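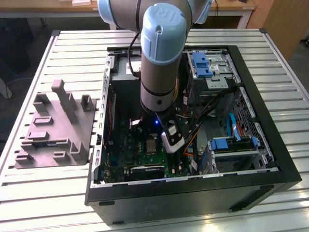 Right, I finished Riltus last night and I have to talk about it or I'll burst. It's a puzzle game about repairing a lighthouse network on a flooded moon, it's made by a tiny studio called Gurineck, and I went in knowing only the title. Every lighthouse is run by a machine you open up and poke about in, and the insides are drawn with so much care. You get a dark green motherboard covered in little chips and connectors, a blue light glowing on it, and you just want to lean in and look at everything. I spent my whole first evening in one cabinet!

💬 11 ♥ 144

The basic idea is simple. Each lighthouse can send one kind of message to its neighbours, and you decide which kind by swapping parts around inside it. A tower that can say "wait" is very different from a tower that can say "turn". String a few together and you've got a route, and then a boat comes along and follows it (or goes straight into a rock, in my case, over and over).

💬 3 ♥ 33

What I love is that the boats never stop. There's no big "go" button like you get in most of these games. You're rewiring a tower while a ferry is already on its way, and you can hear its engine getting louder. It sounds stressful and it is a bit, but if a boat hits something it backs up, toots its horn and has another go. No game over, no lost progress.

💬 2 ♥ 27

Leidy Ñahui wrote the music and, oh my word. Each tower has its own short phrase, and whatever you tell it to do changes how that phrase gets played. So a route that works also sounds like a tune. There's a stretch of sea called Sotelo where I got the answer by ear. I had the last two towers wrong, the tune sort of tripped over itself, and I swapped them and it was lovely. I sat there and let it loop while my tea went cold.

💬 9 ♥ 88

No spoilers, but the third chapter introduces Dima, who is a voice on the radio, and she's brilliant. She asks you for favours that have nothing to do with the main route. Could you send a boat past her window at sunset, could you get the mail round before the tide turns. They're optional and they're the best puzzles in the game. Please don't skip them!!

💬 4 ♥ 41

There are 33 towers in all and I'd say the middle bunch is where it's hardest. Tower 13 had me stuck for two evenings. The hint system is good, though. You ring up the previous keeper and he rambles on about his knees and his garden, and somewhere in the rambling is a nudge. I rang him for 13 and he talked about hanging out washing, and it still took me another half hour to see what he was on about.

💬 14 ♥ 52

Things I'd change: the text is small, even on the biggest setting, and I was squinting on the sofa. You can't rename your saved layouts, so mine are a long list of numbers and I kept loading the wrong one. And the map is a bit fiddly on a controller. Mouse is much nicer if you've got the choice.

💬 6 ♥ 19

Somebody's asked how long it is. I took 11 hours for the story with nearly all of Dima's favours done, and I'm slow and I like to potter. There's a free play mode after the credits where you build your own sea from scratch, and that's where the rest of my August is going. I've made one shaped like a duck. The boats can't get out of the beak yet.

💬 8 ♥ 63

If you liked the sort of puzzle game where you set something up and watch it trundle off, give this a go. There's a demo with the first chapter in it and your save carries over. And if you've done tower 29 without using the spare bell, tell me how, I've been at it all morning and I can't see it.

💬 17 ♥ 36

Got it!! You leave the second ferry waiting at the sandbank until the mail boat has gone by. So obvious now. On to the duck's feet.

💬 1 ♥ 22

More from this author
Small puzzle games I keep going back to
Why I always play with the map turned off
A first go at the Riltus demo
Game soundtracks for doing the washing up

Contact | Privacy | Back to top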